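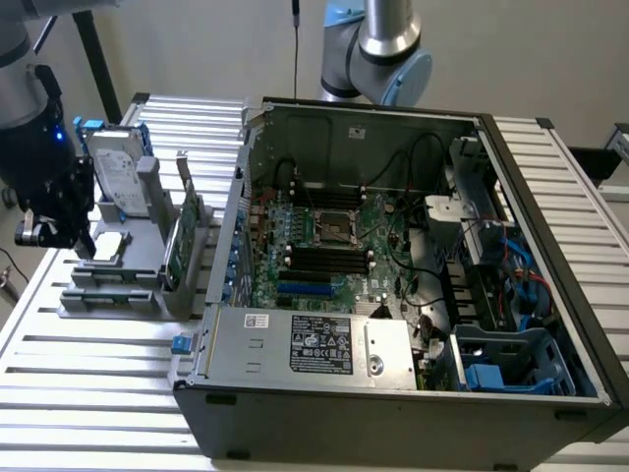
The Kahsay kit with an old office tower on the bench

So I've had the Kahsay teardown kit from Zutier for 32 days now, and a few of you have been asking in the comments whether it's worth the money. Short version: I like it more than I thought I would, and I'd still wait for the next software update before buying one.

Quick recap for anybody new here. I fix up and part out old desktops in a rented unit in Postness, mostly towers that schools and offices are clearing out. The kit comes as two arms, grippers, the slatted aluminum table, a set of gray parts holders and a license for the software (the first year is included, after that you pay every February, grumble grumble). It showed up in 4 boxes and the table alone took me an entire evening, mostly because the bolt bags weren't labeled and two of the sizes look identical until you try them.

Setup after that was pretty painless! You jog the arms to the corners of the table, tell the software where your fixtures are, and then teach it one model of computer at a time. Teaching is the slow part. My first tower took me seven hours over a weekend. The second one of the same model I just dropped in place and let it go, with me standing there with my hand over the stop button like a nervous parent.

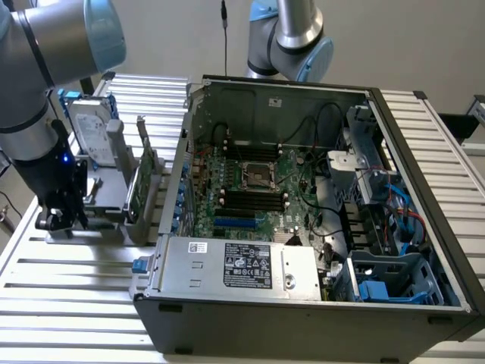
What I really love is the parts holder. Drives stand straight up in it with their blue rails still on, cards go in the slot next to them, and when I come back with a coffee I can see where we are in the job. I used to pile everything in a shoebox and I'm not going back. I've already ordered a second one — they're sold separately and they're not cheap for gray plastic, but fine.

Now the gripes. Cables are still my job. The two-finger grippers are good with anything solid that has an edge to hold, but a SATA cable that's been squashed behind a drive cage for years is a different story, and I've quit trying. Tool-free cases are by far the best match, the ones with the colored plastic tabs and latches. Anything full of screws, I do the screws by hand first. And the manual is 242 pages long with no index, which is just mean.

Support has been good, though. I wrote to them about a wrist that kept faulting out and had a working fix the next morning.

I'm hauling another load of towers back from Skallham next week, all different models, so I'll get to see how the teaching goes when nothing matches. If you've got one of these and found a faster way to do the corner calibration, please tell me in the comments!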